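## 3. Ce que promet l'étiquette « sans entretien »

Yeison Correa nous avait prévenus au début du semestre : les fiches des fabricants se lisent avec un crayon rouge. Pour les finitions de mobilier, il avait raison.

Nous avons comparé deux produits, l'huile dure Fliria et le vernis à l'eau Delutora, à partir de leurs fiches et de 26 réponses à un questionnaire distribué en mai. Fliria annonce une table « protégée durablement ». Durablement, c'est combien ? La fiche ne le dit pas. Delutora parle de 50 cycles de nettoyage, sans préciser le produit ni la pression exercée.

Près de la moitié des réponses signalent des auréoles de verre, quelle que soit la finition. L'échantillon est petit, et plusieurs personnes ne savaient plus ce qu'elles avaient appliqué. Nous n'en tirons donc aucun classement. L'argument écologique de Fliria reste à démontrer : la composition complète ne figure nulle part.

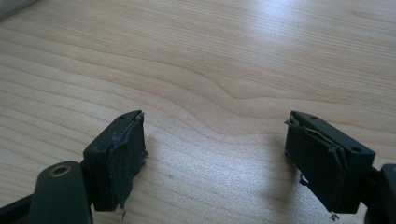 **Faut-il poncer toute la table pour reprendre une auréole ?**

Sur une finition huilée, un ponçage local léger suivi d'une nouvelle couche suffit souvent. Avec un vernis, la reprise risque de se voir et il vaut mieux traiter le plateau entier.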